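I had been meaning to get to the Pluvgate all season, and on Thursday a friend with a spare ticket finally made me go, bless her. It's a small house, 150 seats, tucked in behind the old market hall, and the show was *Dulell*, a two-act musical with a cast of six and the sort of tunes that follow you home on the bus.

The story is simple enough. A young woman comes back to her island to sell her late aunt's boarding house, and the lodgers (a wonderful, bickering bunch) won't hear of it. Oğuzhan Demirtaş plays the oldest of them, a retired ferry cook, and I could have listened to him all night. His big song before the interval, sung almost under his breath, had the row in front of me reaching for tissues, and I wasn't doing much better myself!
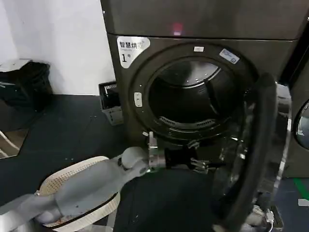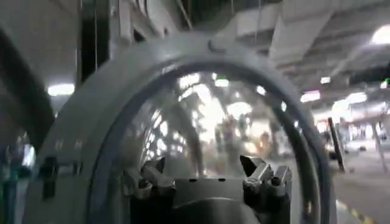
The second act does sag a little. There's a long dream number with a lot of smoke that I'd happily trade for one more scene in the kitchen, and from the left side of the balcony you lose the piano player completely, so do ask for the middle if you're booking upstairs. The sound was lovely, though, every word clear, even in the fast patter song about the rent.

A few practical things. Tickets are $20 and the bar takes cards now. Doors open half an hour ahead, and the seats are kinder on the back than they used to be. It runs a bit over 2 hours with the break, and the theater is a short walk from the Teludgate stop, downhill going and, I'm sorry to say, uphill coming home.

Would I go again? I've already asked my sister if she's free. It plays through December.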